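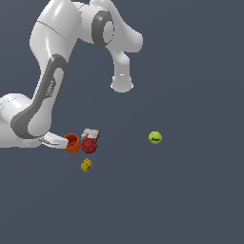 White robot arm on a plain blue-gray background

Cutting Waste in the Home Workshop

Most workshop trash is offcuts, half-used finish and worn sandpaper. A few habits keep a good part of it out of the bin.

Sort offcuts when you cut them. Keep three boxes under the bench: solid wood, sheet goods and metal. Anything shorter than 4 inches goes straight to kindling or scrap, except painted or treated wood, which should never be burned.

Store leftover paint in the smallest jar that will hold it. Less air in the jar means less skin on top. Write the room and the month on the lid.

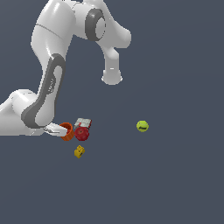 Rags are the next thing. Old T-shirts cut into squares do the same job as paper towels and can be washed if they only picked up dust or water. Rags with oil finish on them are different - lay them flat outdoors until stiff, then follow your county's rules.

Sandpaper lasts longer than people think. Rub a clogged 60 grit sheet with a crepe rubber block and it will cut again. The Vass block we use has done two winters.
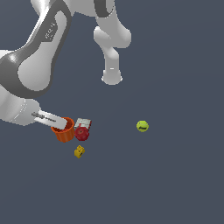 Dust on tools shortens their life, and a tool you don't replace is the cheapest kind. Wipe housings with a damp cloth and one drop of dish soap, then dry them. Glossy white shells like the ones on this arm need a soft cloth, as scouring pads leave dull patches. Go gently along any dark gray trim too. A dry paintbrush gets into the seams.

Scrap metal can go to the Girport yard, which takes small loads on Tuesday. Take the screws out first and keep the straight ones.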